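In praise of the small shop

13 Sep 2020

My grandmother bought her vegetables the way other people pick flowers. She would walk down to the greengrocer in Rindbridge with a string bag and no list, and come home with whatever had looked good that morning and would do for tea. Then she did it all again the next day. As a kid I thought this was terribly inefficient. My parents had a car and a big fridge, and we did one enormous shop every week, like sensible modern people.

I've come around to her way of thinking, slowly, and I suppose I should own up that it began in March, when I was buying a great deal more than I needed (so was everyone on my street, if the bins were any guide). I had a crisper so full that I couldn't see the back of it. When I finally dug down there I found a cucumber I could have poured into a glass, and I stood in the kitchen feeling properly ashamed of myself.

So for 36 weeks of the year, or thereabouts in spirit, I'd like us all to try buying less at a time. One or two things, chosen because you fancy eating them tonight.
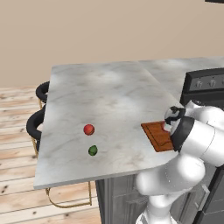

My sister-in-law objects that this is all very well for people who live near a shop, and that out past Varnden, with three kids and a long drive to the nearest lettuce, the weekly trolley is the only thing standing between her and toast for dinner.

She's right, of course, and I wouldn't dream of telling her otherwise. What I'd say to her, over a cup of tea and at greater length than she'd like, is that the habit can be bent to suit. She could still shop once a week and plan only the first 4 dinners, leaving the rest to the freezer and the pantry. It's the fresh food bought on a hopeful whim that ends up in the compost, in my house at least. I have bought kale on a hopeful whim more often than I care to admit.

There's the money to think of too. I kept my dockets for a while and found I'd spent $203 on fruit and veg in a month when I could only remember eating soup. The following month I shopped at Medina Fruit Market on the walk home, a little at a time, and the total came down without my going short of anything. I won't pretend that's science, but it paid for a very nice lunch.

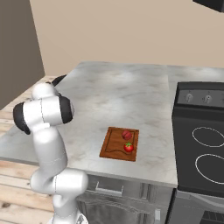 What the big shop took from us

I think we lost some cooking along the way as well. When there's a mountain of food in the house you stop looking at any of it. When there's a tomato and half an onion, you start to wonder, and wondering is where most of my favourite dinners have come from. My grandmother could make a meal for 8 out of what I'd have called an empty cupboard, and she hummed while she did it.

You also get to know the people. The woman at Climosov Deli knows I like my olives wrinkly, and she'll tell me to leave the peaches until the weekend if they aren't ready.
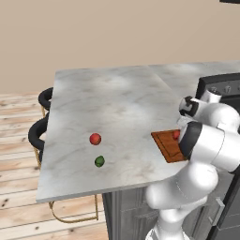
I know not everybody has the time, and some evenings I don't either, and then it's eggs. But if you pass a shop on your way home, do go in, even if it's only for an apple. Take a string bag if you've got one. Mine was hers, and it has a hole in one corner that lets the limes out, so I carry those in my pocket.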